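Visit report: the Gevow pressing plant and mastering rooms, Cerkthorpe

Posted 01/06/2025

The Gevow plant in Cerkthorpe presses vinyl records for small and mid-size labels and cuts its own lacquers on site. It opened to outside visitors for the second time this spring. The first open day, in March, filled before I could register. The tour covers four stops in the order a record passes through them: mastering, plating, pressing, and packing. I took the afternoon group.

Entry is through the loading side of the building. Visitors sign in, get ear plugs and a visitor badge, and are asked to leave bags in a locked cage. There is no gift shop. A rack of test pressings near the door can be played on a turntable with two headphone outputs, and most of the group spent the waiting time there.

Mastering

The cutting room is small and takes half a group at a time. The lathe sits on a concrete block that is isolated from the floor slab. The engineer on duty was cutting side A of the new Custow album, a six-piece brass and vocal group whose earlier releases were digital only. Custow recorded the album live in one room, and the tapes arrived with a lot of low-frequency energy from the sousaphone. On a lacquer, low frequencies that are out of phase between left and right move the stylus vertically and can lift it out of the groove. The engineer's fix was an elliptical filter that folds everything below 90 Hz to mono. We heard a passage with the filter in and out. On the room monitors I could not tell the two apart.

Groove spacing was the other topic. A loud side needs wide spacing, and wide spacing shortens the side. Custow wanted the closing track kept at full length, so the overall level was lowered and the track order changed to put the quietest song nearest the label, where the groove speed is lowest and treble suffers most. The band approved the new order after hearing a reference cut.

Plating

The plating area is viewed through a window. Lacquers are silvered, then placed in nickel baths. The guide explained the usual sequence of father, mother, and stamper. Gevow runs the full three-step process for any order that might be repressed and the one-step process for short runs, where the first nickel part is used directly as the stamper. The guide recommended that labels decide this before ordering, as a one-step job has to be recut if the title sells out. 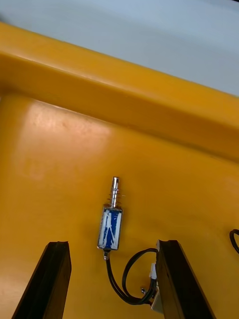 Pressing

This is the loudest part of the tour and the longest. The main press is known on the floor as Puma. It was bought used and has been rebuilt with new hydraulics and a new control cabinet. A preheated puck of PVC is placed between the two labels, the press closes, steam heats the molds, water cools them, and the disc comes out with a ragged edge that is trimmed on a turntable at the side. No adhesive is used on the labels. They are baked beforehand to drive out moisture, and the heat and pressure of the cycle bond them to the disc.

The Custow order is for 700 copies, all on black. Colored vinyl is offered, but the guide said surface noise is harder to predict from batch to batch, particularly with mixed or splattered colors. While we were there the press was running a choral reissue. The operator pulled a disc from the spindle at intervals and looked at it under an angled lamp for stains, blisters, and areas where the groove had not filled. Rejects from black runs are ground up, with the label area punched out first, and blended back in at a limited percentage. I asked whether buyers are told about the regrind content. It is stated on the quote but not on the sleeve.

Cycle times were posted on a board next to the press. The board also listed the stamper count, which read 3060 for a part that was due to be retired. I had understood that most plants replace stampers well before that point. The guide's answer was that the part was being used for a spoken word title where the owner had accepted a higher noise floor, and that music orders are changed out much earlier.

Packing

Discs rest on spindles between flat metal plates before sleeving. Putting them in sleeves too early is a common cause of dish warp. Sleeving at Gevow is done by hand at a row of benches. The inner sleeve is poly-lined as standard, and plain paper is available at a lower price. Finished boxes go out on pallets from the same door where visitors enter, so the last part of the tour was cut short when a truck backed in.

Listening session

The day ended in the upstairs room with a playback of the Custow test pressing, side B. The horns were clear and well placed. Sibilance on the lead vocal was under control until the last song, where some edge was audible on the consonants. There was one tick in the run-in, which the engineer noted on the approval form. The vocal harmonies on the third song were the best thing played all day, and several people asked for it a second time.

Practical notes

Registration is through the plant's mailing list and is free. Closed shoes are required. Photography is allowed except in the cutting room. The stairs to the listening room have no elevator alternative. Parking is on the street. The bus from central Cerkthorpe stops at the end of the road, and the last one back leaves shortly after the afternoon tour finishes.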